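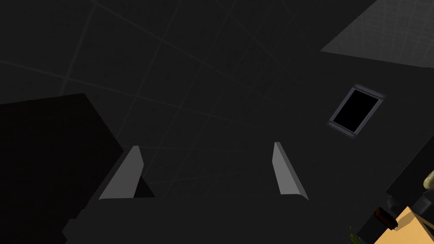 FOR IMMEDIATE RELEASE

Korkby publishes full setup and care routine for its Dikisel home robot cell

26 Jun 2024 - Korkby today put out the complete setup, care and repair routine for Dikisel, the simulated cell its team uses to test a two-gripper household robot before anything gets near real furniture. Free to read, free to copy. Covers the room model, the wrist cameras, the gripper fingers and the weekly checks.

The routine was kept in house until May. Partners kept asking for it, usually after something had drifted and a week of runs had to be thrown out. So it has been cleaned up and released, more or less as the team uses it.

What's in it

Start of day. Load the room, load the robot, home both arms. Open the grippers all the way and leave them open with nothing in them. Finger gap gets compared with the stored value. If it is off by more than 2 percent, stop and reload the finger model - do not trim it by hand. Hand trimming was the cause of most of the bad runs last winter.

Wrist view check. Tip each wrist up so the camera looks at the ceiling, fingers in view. Plain background, few distractions, easy to see if one finger sits crooked against the other. Hold for 5 seconds, save the view, compare with yesterdays. The arm housing will block part of the view at this angle and that is normal. If it blocks more than it did the day before, the camera mount has moved in the model and needs to be put back.

Head view check. Same idea from further up. Both grippers out in front of the torso, pointed at an open doorway, with the bed off to the side.
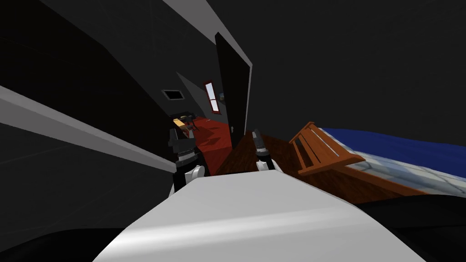

The doorway was picked because it gives long straight edges at different distances. Tilt the head and those edges should tilt with it and stay straight. Any bend means the lens settings got overwritten, most often by an update. Restore from the saved file, run the check over again, then log it.

Joint pass. Each arm goes through its range slow, then at working speed. Some 40 minutes for both arms on an ordinary machine. Watch for the fingers clipping into the torso on the way back. When that happens the collision shapes are out of date and have to be rebuilt, and the rebuild is in section two along with the settings.

Repairs. Short section, will get longer. Covers a stuck finger joint, a wrist that won't home, a robot that loads below the floor, and lighting that comes up too dark to check anything. Every fix ends with the same three checks before the cell goes back in service.

Korkby says the routine has cut lost test time on its own cells by 60 percent compared with the same stretch last year. Figure is from internal logs, and other teams results will depend on there hardware and how often they update.

Dikisel files for the bedroom layout are included. Kitchen layout to follow when the cabinet doors behave.

Rizzi, which builds the room models, and Famik, which supplies the arm control software, both reviewed the text before release. Famik has added its own notes on homing order at the back.

Download and change log are on the Korkby site under Dikisel, Care. Corrections welcome, send them to the support desk with the version number in the subject line.

About Korkby
Korkby makes test cells and planning tools for household robots. Privately held.

Press contact: Korkby press desk

Comments (4)

gantryfan
Does the finger gap check work with the older two-joint fingers? We never moved to the new ones.

Korkby support
Yes, but use the stored value from the old package. It's in the legacy folder.

mtl_bench
The "loads below the floor" fix saved my afternoon. Was reinstalling everything like an idiot. Thanks!!

slowjoint
40 minutes is optimistic on our machine, more like an hour. Good doc otherwise. Section two link goes to section three btw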